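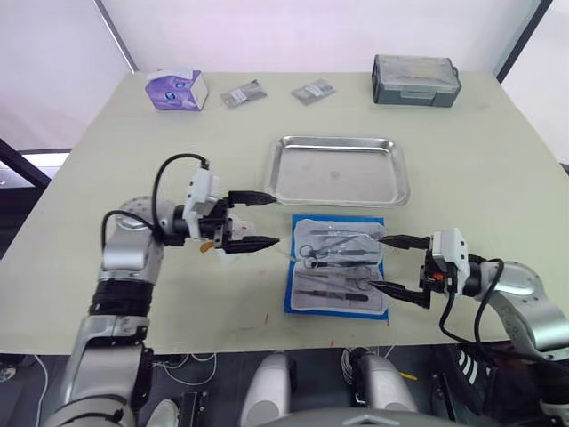
Instrument pouch on a blue drape, with a steel tray next to it.

Grounds Maintenance, Unit 4: Ponds and wet areas
Handout, Hammad Usmani

Read before the July site visit to Kavley.

Siting
Choose a spot with sun for at least half the day. Keep away from large trees, as fallen leaves rot and feed algae. Check the plans for drains and cables before any digging.

Size and shape
A small pond is fine for most shared gardens. The one at Kavley holds 2,300 liters. Make one side a gentle slope so that frogs and hedgehogs can climb out. Leave a shelf 25 cm deep for marginal plants. The deepest part should be 45 cm or more.

Filling
Use rainwater where you can. Tap water is high in nutrients and should stand for a few days before planting. Do not add fish. They eat tadpoles and insect larvae.

Yearly work
Spring: leave alone, apart from checking the water level.
Summer: top up, lift out blanket weed by hand and leave it on the bank overnight.
Fall: thin the plants, never more than a third at a time. Net the surface if leaves are heavy.
Winter: do not break ice with a hammer.

For next time: compare the planting lists for Fasow and Satti and mark any species that would spread too fast in a small pond.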